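Skestance square tray: a small review

I've been through a lot of trays for my bench bits and I love this one! It's white, it's square, and the raised walls mean screws stay where I drop them (I sort them by the handful, so that matters). It cost me 291 crowns and I'd pay it again. The posts in the corners won me over – so handy for parking washers.

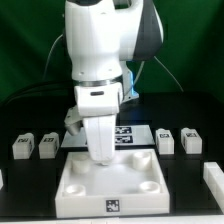 Lumturie Popescu finds the walls a touch high for picking out anything tiny, and would like a shallower version. Fair enough, though I've got used to it, and mine has been in use since August. Wipes clean in seconds, too. I've just ordered a second for the paint shelf.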